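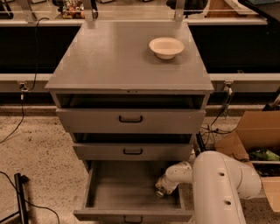

Three drawers and a bowl

The cabinet came with the apartment in Novbridge, along with a radiator that knocked and a lease that ran to 30 pages. Page 3 said the tenant would maintain the furnishings "in their customary use." I had no idea what the customary use of a gray cabinet was, so I put a bowl on top of it and considered the matter settled.

The bowl was for keys. I own one key. It looked lonely in there, so I went back to carrying it in my coat, and the bowl retired on full pension.

By September I had developed a system. Top drawer, letters from Turcotte Property. Middle drawer, replies to Turcotte Property, unsent. Bottom drawer, the future.

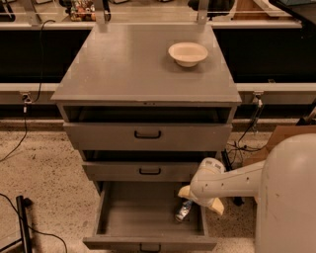 My mother had views on the future. She called on the evening of the inspection to ask whether I had at least put something away for it, and I said I was looking into it right then. I had the bottom drawer open as far as it would go. All those months of adult life, and my savings came to one crumpled thing in silver and blue, lying on its side in the back corner.

"Something small," I told her.

"Small is a start," she said. "Is it safe?"

I said it was in a drawer. She sounded so pleased that I let her go on about interest rates until the radiator knocked, and then I told her there was somebody at the door.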